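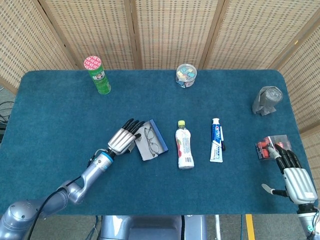 When should a clump of perennials be divided?

Most summer-flowering perennials are divided in early spring, when the new shoots are as long as a finger joint. The plants that flower in spring are divided after the flowers finish.

Courses > Garden Plants 1 > Handout 6: Division

Signs that a clump is ready
The middle of the clump is bare or woody and the young growth stands in a ring outside. Flowers become smaller than the year before. Daylilies and asters show this after three or four years. Peonies can stay much longer, and we leave them alone unless they must move.

Method
Water the clump the evening before. Cut the old stems down and dig well outside the crown, because the feeding roots go wider than one expects. Asters can be pulled apart by hand. Daylilies need two forks, back to back. For old hostas use a knife – a bread knife works well.

Each piece should have three to five shoots and its own roots. Throw away the woody middle. Replant at the same depth as before, with 40 to 50 cm between pieces for the larger asters. Peonies are the exception: they are divided in fall, and the buds must sit no deeper than 5 cm, or the plant may give leaves only.

Do not divide
Lavender, gypsophila and lupines. Lavender we take from cuttings (Handout 7), and lupines from seed or from basal cuttings.

Practical work
We meet Wednesday at the Staniforth beds. Bring gloves and a knife. Rami Twal will show the fork method on the daylilies, and each pair then divides one clump and writes down the number of pieces. Labels must be in pencil – ink did not survive last winter.

Notes: Mahtab Nouri

Related handouts
Softwood and basal cuttings
Sowing lupines and other hard seeds
Reading a plant label
Mulch for new plantings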